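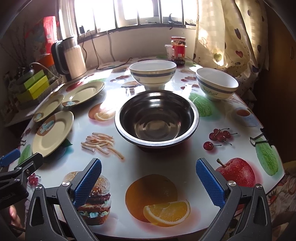 What do you get in our new table starter set? Three cream plates, two white footed bowls and one stainless steel bowl.

Platmont, Wednesday, February 4, 2026 - I'm so happy to say the Trarier starter set goes on sale today for $136! I wanted dishes that get along with a loud tablecloth (mine has burgers and cherries all over it), so the plates stay mostly plain.

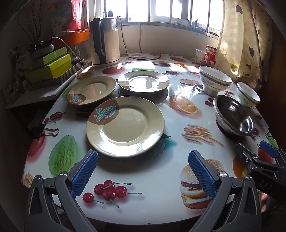 Trarier plates and bowls on a food-print table.

We made 1368 sets, and the Platmont shop has them now.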